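Stopping your motion planner from ploughing through things

I lost most of October to this one, so hopefully it saves you an afternoon! If your planner keeps handing you paths that look fine on paper and then clip the furniture, check your collision shapes before you start fiddling with the planner itself (I did it the other way round, obviously).

First, open your Wernico config and find the padding value. Mine was set to 100 mm, left over from an old job, and the arm couldn't get near anything. Drop it to 5 and reload.

Next, swap any convex hulls for proper box shapes. A hull fills in every gap, so an open frame turns into one solid lump. Keir Swanson spotted that for me in about a minute, the show-off.

Then give the planner 2000 tries per goal and run your 14 test poses again.

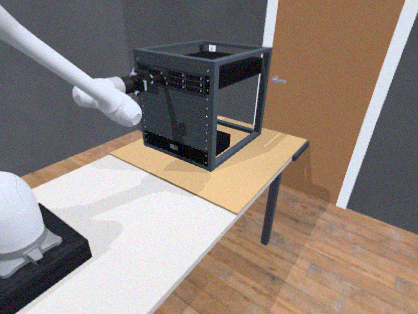 Collision checking gets fussy once the gripper is right up close to something. I model the posts and rails as separate boxes, plus one long box for each bit of kit inside. The lower unit stops well short of the back of the rack, so don't make its box full depth or you'll throw away all that free space behind it. And add the tabletop too – I forgot it twice.

If a pose still fails, switch on the contact log and see which pair of shapes is touching. Fix that pair, then run the pose again.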